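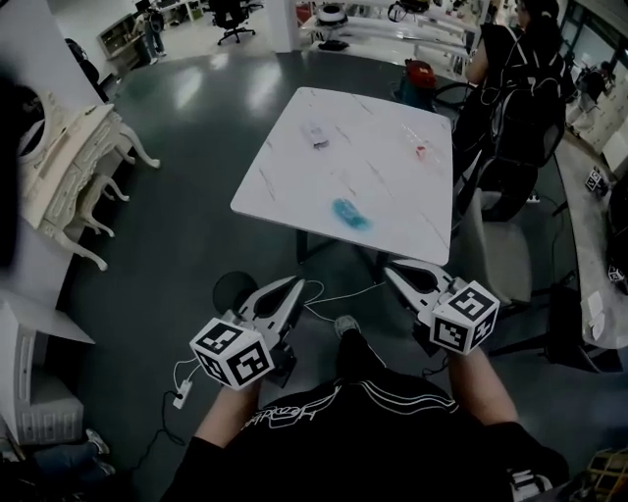

Chapter 7: Choosing a Place for the Hives

Heloísa Vieira
Updated February

Search this book
Search term
Go

We use cookies to remember your place in the chapter. Accept / Manage settings

The earlier chapters dealt with the bee, the colony and the hive as separate subjects. In this chapter we put the hive on a piece of ground and look at what that ground does to it. A hive is heavy when full and awkward to move at any time, so a poor choice of site tends to stay with the beekeeper for years.

The word apiary means any place where hives are kept, whether there is one hive or forty. Beekeepers also speak of a home apiary and an out-apiary. The second is a site away from the house, often on a farm or in an orchard, used with the owner's agreement.

7.1 What the bees need

A colony will put up with a wide range of conditions, but it does better in some than in others. Morning sun on the entrance gets the bees flying earlier on cool days. Light shade in the afternoon is useful in hot districts and makes little difference in cool ones. Deep shade all day is best avoided, as the hive stays damp and the bees are often harder to handle.

Wind matters more than most beginners expect. A hedge breaks the wind better than a solid wall, which can throw gusts down on the far side. If there is no hedge, a slatted fence will do while one grows.

Cold air is heavier than warm air and runs downhill at night. Where it meets a barrier, or collects in a hollow, it forms a frost pocket. The floor of a small valley may look sheltered in June and be the coldest spot on the farm in February. A site part of the way up a gentle slope is usually a better choice.

Water is needed for cooling the hive and for thinning stored honey to feed the brood. Bees will find their own supply, and it may well be a neighbour's pond. A shallow tray of stones kept topped up from early spring gives them something nearer. Put it out before they have settled on another source - once they have a habit it is hard to break.

7.2 What the beekeeper needs

You must be able to reach the hives with a barrow or a vehicle, in wet weather as well as dry. Leave room to stand behind each hive, and enough space beside it to set down the roof and the boxes you take off. Level stands save a great deal of trouble, particularly if the bees are to draw comb straight.

Face entrances away from paths, gates and washing lines. A hedge or screen in front of the hives makes the bees climb as they leave, and they will then pass over people's heads. Livestock should be fenced out, because cattle and horses rub against hives and can knock them over.

7.3 A worked case: the Rallow apiary

Rallow is a mixed farm with an old orchard, a stream and a north-facing bank. The first hives were set beside the stream, 70 metres from the lane. The ground flooded in the second winter and the stands sank on one side. The hives were then moved to the top of the orchard, 134 metres from the lane, where a hawthorn hedge gives cover from the west.

The new position is a longer walk, and honey has to be carried out by barrow. Against that, the ground drains well and frost clears early. We return to Rallow in section 7.6, where its forage map is used to work out how many colonies the land can support.

Terms used in this chapter

Apiary, out-apiary, frost pocket, forage, flight path, drifting.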